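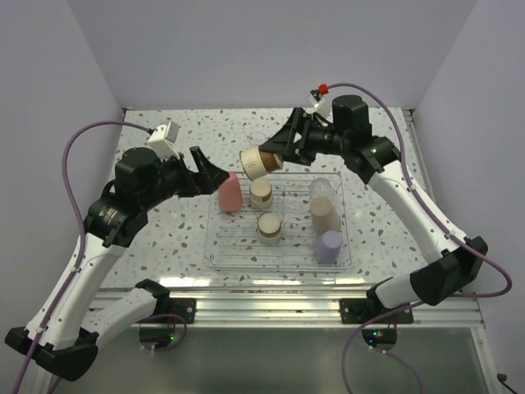

The clear tray, ridges facing up, on a speckled tabletop.

Entili Cup Rack and Drip Tray Set, reviewed by Sugeng Wijaya
Posted 22/02/2022

Most dish racks are made for plates. The cups get whatever is left over, usually a row of prongs along one side where a mug fits and a small cup falls through. We use few plates in our house and a lot of small cups, so I went looking for something that would suit them. The Entili set is a white wire rack and a clear plastic tray sold together. I bought mine last July from the Silora store in Weltevthorpe for 27 dollars and have used it every day.

What you get

The rack comes in one piece. The tray is packed under it with a sheet of cardboard in between. There is nothing to assemble and no tools are needed. The instructions are printed on the inside of the box lid, and they tell you to rinse both parts before using them. Mine had a slight plastic smell on the first day and none after that.

The tray is meant to go under the rack, but you can use it by itself and I often do. It has raised ridges across the floor, so whatever stands in it is held up a little and water can run off between them. I put cups in it right side up when they are clean and waiting to be used, and I move it to the table when people come over. That was the use I had not planned on when I bought it.

The rack

The wire is thin with a smooth coating. I worried at first that it would bend, and I did push down on it with both hands the first evening to see. It gives a little in the middle and comes back. The box says the coating is tested for 2000 washes. I have no way to check that, but there are no chips on mine and no rust at the joints, where my last rack went bad first.

The corners are rounded and the uprights are made from wire bent back and forth in loops. This matters more than I expected. On a rack with straight prongs you have to line a cup up with a prong. With the looped kind you lay the cup on its side anywhere and it finds a gap. Short cups, tall cups and glass tumblers all go in the same way. You can also lay one partly over another if you are short of room, although the one underneath takes longer to dry.

The bad part is that a cup laid flat keeps a little water inside the rim. You have to tilt it so the mouth points down. On my rack this works well in the lower part and less well near the top edge, where a smooth cup wants to roll. Cups with a foot ring stay where you put them. Perfectly straight ones need a neighbor to lean on.

Cleaning the rack is easy enough. I run a soft brush along the wires once a week and use an old toothbrush where the loops meet the bottom. We have hard water here, and white scale does not show much on white wire. You feel it before you see it.

The tray

I like the tray more than the rack. It is light and it goes with any counter. Being clear, it shows you when there is water standing in it. With my old gray tray I only found out when I picked it up and poured it down my leg.

It has no spout. I think that is the biggest mistake in the set. To empty it you have to carry it level to the sink and tip it over one corner, and if it is full some of it will go on the floor. I empty mine every morning before it gets to that point. A small lip at one corner would have fixed this and I can't see that it would cost much.

Scratches show. After the first month there were fine marks on the ridges from sliding glass cups over them. Lift the cups out and you will have fewer. Light scale comes off with white vinegar and warm water. Leave it for ten minutes and wipe along the ridges, then rinse.

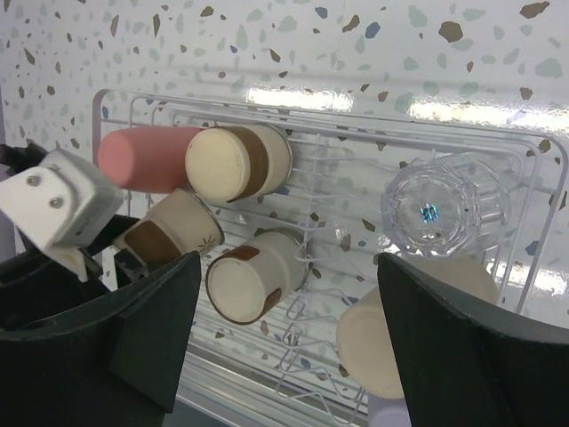
Can the tray go in the dishwasher?

The box says top shelf only, with the heated dry turned off. I wash mine by hand in the sink and it takes a minute.

How it compares with the Zallow

Before this I had the Zallow cup stand, which costs 26 dollars at the same store, so the price does not decide anything. The Zallow holds cups upside down on posts. They dry faster that way and I will give it credit for that. The trouble is that the posts are all one size. Narrow cups stick and wide ones swing around and knock into each other, and I chipped two good ones before I gave up on it. It also stands tall, and under a low cabinet you have to pull the whole thing forward to get anything off the back.

The Entili is lower and takes up more counter. If you have a narrow strip beside the sink, measure it first. Mine sits on a 70 cm stretch of counter and there is enough left next to it for a cutting board, but not for a cutting board and a kettle. The kettle has moved to the other side of the stove.

Drying time

In summer, with the window open, cups washed after dinner were dry by bedtime. In winter they needed the whole night, and thick glass needed a wipe with a towel in the morning. I would not blame the rack for that. Leaving space between things helps – so does shaking each cup over the sink before you lay it down.

Paper cups and lids

A reader asked about these after my review of storage jars. Paper cups do not belong in a wet rack. They soften at the rim and pick up water marks. If you reuse them for snacks or pencils, keep them dry and put them on the tray alone. Small lids can slip between the wires, so I lay them flat in the tray along the ridges.

Who should buy it

If your household is mostly plates and pans, get a different rack. A dinner plate will stand in this one only if you wedge it, and a frying pan takes up the whole thing. It suits people who wash cups all day, or anyone with children who take a clean cup for every drink. It would also do well in a small office kitchen.

Good points: takes cups of mixed sizes, no assembly, coating has held up, tray is useful without the rack.

Bad points: no spout on the tray, tray scratches, smooth cups roll near the top edge.

I would buy it again at this price. I have written to Entili about the spout and will add a note to this page if they answer. Silora sells the tray separately too, for anyone who already has a rack they like, but check the size against your rack before ordering. Mine came with a felt pad for each corner and I threw them out by mistake with the box, so look under the cardboard first.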